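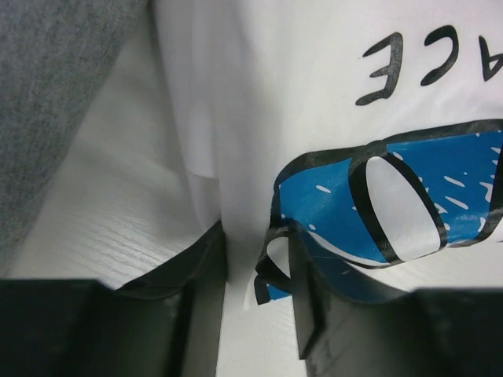
Mon 18 May

Folding team, bench 2. In today: me, Apinya, Endang. Lachlan came by after four to look at the gripper mount. Siriporn is out until the weekend and has left her notes on the shared drive under "Dollow cloth".

Goal for the session was the pick-up only. We agreed last week to stop running the whole fold until the first grasp is better, and I still think that was right. When the grasp is off by a finger width, everything after it is wasted time and we end up arguing about the fold code when the fold code is fine.

Setup same as before. Dollow on the left-hand base, arm speed at the low setting, table cleared and wiped. Wrist camera on. Started from the parked pose every time. Apinya drove, Endang kept the log, I reset the shirts.

First thing we hit was the white shirt on the white table. The edge finder does badly on it. It will lock onto a line in the wood grain and call it a hem, then send the arm to a spot with no cloth at all. On the gray sweatshirt it does this far less. Endang tried raising the contrast threshold, which got rid of the grain lines but also got rid of most of the real hem. Put it back where it was. The print on the front is the only part of the white shirt it finds without trouble, and we don't want to grasp there.

Options we talked about:

Dark cloth over the table. Easy, but the Trisgate rules say the competition table is supplied and can't be covered. Sunee checked this in the winter and I have the email. So it would only help us in practice and then hurt us on the day.

A lamp from one side, low down, so folds and hems throw a stronger shadow. The rules allow one lamp clamped to our own base. Apinya wants to try this first. There's a desk lamp in the electronics room nobody has signed out.

Skip the hem and go for any raised fold near the target point. Endang's idea. Grab whatever is standing up, lift, let it hang, then find the hem in the air. Slower, but it doesn't depend on seeing white against white.

We tried a rough version of Endang's idea by picking the target points by hand. Did 11 tries. Notes from the log, tidied up a bit:

Fingers need to come down open and wide, then close slowly. At the old closing speed the cloth gets pushed out ahead of the tips and they meet with nothing between them.

Coming down too far is as bad as stopping short. The tips press on the tabletop and the wrist flexes. Lachlan says the mount can take it but he'd like us not to make a habit of it. Set the floor height 2 mm higher than it was. This seems fine for a bunched shirt. Not tested on a single flat layer, and I expect trouble there.

The grasp takes more than one layer most of the time. For a lift that may not matter. For a fold it does. No fix yet.

The inside faces of the fingers are scuffed. Lachlan thinks a thin rubber strip on each would let us use less force. He has some left over from the Medar arm and will cut two pieces. I asked him to keep the old fingers as they are so we can go back if the rubber sticks to the cloth and won't let go.

Motor current limit on the gripper is now 400 in the config file. It was set by someone in November without a comment and I don't know what the reason was. If you change it, please write down why, with your name.

One more thing, separate from grasping. The camera view freezes now and then for a second or so, and the arm keeps moving while it does. Apinya saw it twice. We stopped by hand both times. I don't want anyone running this alone until there is a check in the code that halts the arm when the picture is stale. Endang will write it tonight or tomorrow.

To do:

Stale picture check — Endang, before any more runs
Lamp test, both sides of the table — Apinya
Rubber strips — Lachlan
Ask Urquhart team if they had the same trouble with white shirts at the last meet — me
Read Siriporn's notes on lifting from a bunch, she tried something close to this already — all of us

Shirts are back in the bin under the bench, arm parked, power off at the wall. Next session starts with the flat single layer, at the new floor height.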